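Chapter 4
Bottles, Jars and Tubs: Sorting Plastic by Hand

In this chapter
Parts of a bottle
Reading shape before reading labels
Setting up a sorting table
Records and weights

Key terms: neck, shoulder, base, rib, preform, contaminant, bale

A plastic bottle is one of the most common things a household throws away and one of the easiest to sort badly. People tend to look at the label first. Labels come off, and many of them say nothing useful about what the bottle is made of. This chapter starts with the bottle itself: how it is shaped, how it feels, and what the plastic looks like with light behind it.

The town of Omberg runs a small sorting hall that takes material from two collection routes, Horum and Sikora. In October the hall kept a full record of one load. It held 549 containers. Of these, 458 were clear bottles, and most of the rest were tubs, lids and colored jars. We will come back to the Omberg load several times, and the worksheet at the end of the chapter uses its figures.

4.1 Parts of a bottle

Most drink bottles are blown from a small, thick tube called a preform. The preform is heated and stretched inside a mold, and air pushes the plastic out against the mold walls. The neck hardly changes during this step, so it stays thicker than the rest. Below the neck is the shoulder, where the bottle widens. Below that are the side panels, and then the base.

Ribs and ridges are molded into the wall to make it stiffer. A thin wall with ridges can hold its shape where a flat wall of the same thickness would buckle. Run a thumb along an empty bottle and you can feel where the maker wanted strength and where a smooth area was left for a label.

Clear does not always mean colorless. A bottle may look clear from the front and show a tint where the plastic is thicker or where you look through two walls at once. Lay the bottle on its side on a white surface and check the neck end as well as the panels.

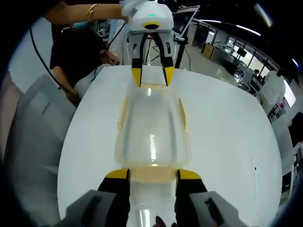
Check the tint before you check anything else, Anderson Godoy wrote in the margin of our first draft, and do it on a white table, or half the class will call a yellowish bottle clear and the other half will argue. He also asked us to move the section on caps to Chapter 5. We have done both.

A faint tint matters when the plastic is going to be made into new clear bottles. A small share of tinted material can color a whole batch. Sorting halls set their own limits for this, and a bottle accepted in one hall may be put with the colored plastic in another. When you are unsure, set the bottle aside and compare it with one you have already accepted.

4.2 Setting up the table

You will need a white table or a white sheet, 19 clean containers of mixed types, a kitchen scale, and a marker. Remove the caps and keep them in a separate tray. Lay each bottle lengthwise with the neck pointing away from you.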